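Sunlow Family Room: Progress Report to the Rodrigues Fund
Period ending December

Summary

Work on the play kitchen corner is nearly finished. The counter and the toy sink are in place, and the sorting trays are in daily use. Two items remain open and are listed at the end.

Furniture

The play counter was delivered by Bolon in 3 parts. It is white, with a silver metal trim strip along the front, and replaces the folding table we had used until then. The gray toy sink is set into the counter and has its own curved faucet. It is not plumbed, as agreed in the original plan. One section of trim had come loose at the corner and was glued back down.

Sorting activity

Small items left around the room are now collected on an orange-red tray on the counter and put away at the end of the morning. Before this they went into a deep bin, and small things at the bottom were often missed. 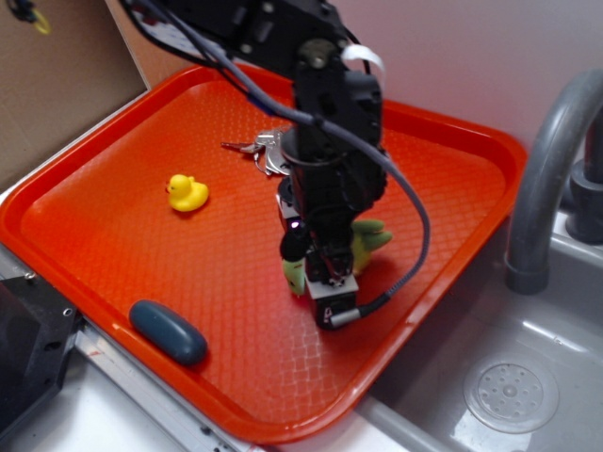

The usual mix is bath toys, plush toys and whatever adults have set down and forgotten. Keys go to the front desk. Rubber ducks go back to the water play shelf, and plush toys go in the wash bag before they return to the reading corner. The raised rim keeps things from rolling onto the floor, and the diamond-pattern surface wipes clean with a damp cloth.

We bought 5 trays from Rova. The rest are stacked under the counter for craft sessions.

Spending

The grant for this phase was $800. The counter and sink took most of it. About $100 is left, which we would like to carry over for shelf labels and a second wash bag.

Still to do

Labels for the low shelves have been drafted but not printed. The lower cabinet door sticks and needs its hinge adjusted; Bolon has been asked to send a replacement part. We expect to report on both in the next update.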